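La preparación del equipo de pesca con mosca constituye, a juicio de quien suscribe este cuaderno, una parte de la actividad que merece la misma atención que el lance. Durante la última temporada se han revisado en este espacio los bajos de línea trenzados de Tutell, empleados en aguas rápidas con líneas del número 7. Procede ahora exponer el criterio seguido para su conservación durante los meses de veda.

Los bajos se retiran del carrete y se lavan con agua templada, sin jabón.
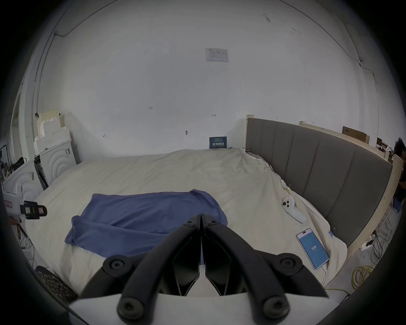

Una vez secos, se enrollan en vueltas amplias y se guardan en sobres individuales, con indicación de la longitud y del diámetro de la punta. Conviene desechar todo tramo que presente nudos de viento, aun cuando parezcan superficiales.

En cuanto a la línea, se ha aplicado el acondicionador Wyss en dos pasadas, con un paño de algodón doblado.
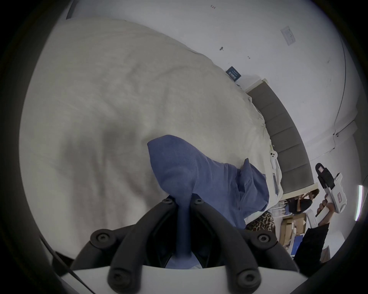

Paño azul sobre el edredón.

La segunda pasada se efectúa en sentido contrario a la primera. El fabricante del carrete Vellimlow recomienda, además, aflojar el freno por completo antes del almacenamiento, indicación que se ha observado en los 3 carretes de uso habitual.
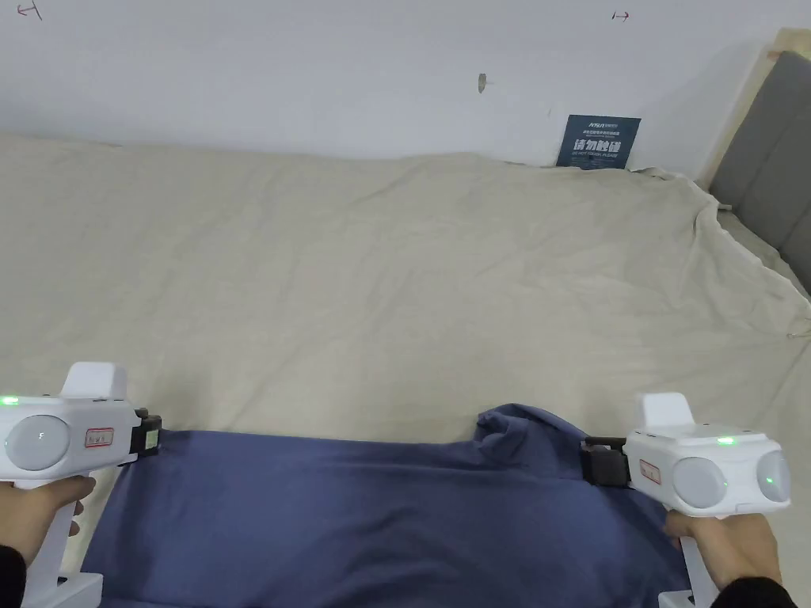 Drakudby, 23 de noviembre de 2019

Cerrada la temporada en el tramo alto, se deja constancia de que el embalse se encontraba a unos 900 metros de cota practicable, con acceso únicamente por la pista norte. En agosto el mismo acceso permanecía cortado por obras. Las moscas montadas para la próxima apertura, en anzuelo del 14 y sin muerte, se detallarán en una entrada posterior, junto con los materiales utilizados en cada una.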